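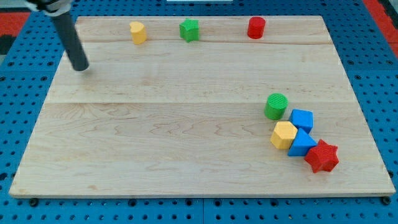
Maple board glued up from planks, with wavy figure in the grain and two faint seams running across it.

Wood Movement and Panel Glue-Ups
Notes for week 4, Simholm Evening Woodworking

Welcome back, everyone! A few of you stayed late on Thursday to ask why your practice panels had cupped, and I gave such a rushed answer at the door that I thought I'd better write it all down properly. So these notes are longer than usual, and I hope you'll forgive me. Read them with a cup of coffee and a scrap of wood in your hand, if you have one.

Why wood moves

A board goes on trading moisture with the air long after the tree is gone. In a damp month it takes water in and swells, and in a heated house in winter it gives water up and shrinks. Along the length of the board the change is so small that we ignore it in furniture. Across the width it matters a great deal, and that is the direction you need to be thinking about whenever you join two pieces together.

It also depends on how the board was cut from the log. Flat-sawn boards (growth rings running more or less parallel to the wide face) move the most, and they like to cup. Quarter-sawn boards, with the rings standing up on end, move something like half as much in many species and stay flatter. They cost more, and you'll see why when we look at the cutting diagrams - there is simply more waste in getting them.

Reading the end grain

Before you glue anything, turn the board up and look at its end. Are the rings curved or nearly straight? Which way does the curve open? When a flat-sawn board dries, it tends to cup as though the rings were trying to straighten out. Draw the curve on the end of each board with a soft pencil so that you can still find it when everything is lying on the bench and you're getting flustered. I still do this, and I've been at it a long while.

There are two schools of thought about arranging the boards. Some people alternate the rings, one up and one down, so that any cupping comes out as a gentle ripple. Others keep the rings all the same way, which gives one long curve that a batten or a table apron can hold down. I was taught the first way and have drifted toward the second for tabletops, mostly for the looks of it. You get to choose your best faces! For a loose cutting board with nothing underneath to hold it, I would still alternate.

Grain direction is a separate question. Try to have the grain of neighboring boards rise the same way, so that you can plane the whole panel without tearing out at every seam. Wavy or curly maple will tear out anyway, so take a light cut with a very sharp iron, or go to the card scraper and be patient.

Gluing up

Joint the edges the same day you glue. Put the boards together dry, with no clamps, and hold them up toward a window. If light comes through, go back to the plane. Clamps are there to hold a good joint closed, and a panel that had to be forced together will remember it.

Spread a thin, even coat of glue, set your clamps alternately over and under the panel, and tighten a little at a time. You want a line of small beads along the seam. Leave those beads until they turn rubbery and then lift them with a scraper - wiping with a wet rag pushes thin glue into the pores, and it shows up as pale patches under the finish.

Once the clamps are off, stand the panel on edge so that air can reach both faces. Please don't leave it flat on the bench overnight. I suspect that's what happened to most of the cupped ones.

For next time

Bring your practice panel, cupped or not, and 2 boards of the same species, each at least 6 inches wide. Mark the ring direction on the ends before you come. Read the handout on breadboard ends and make a rough sketch of how you would attach one so that the panel can still move. We'll talk through the sketches first and then get to the planes.

The room opens at the usual time. Aprons are on the hooks by the door.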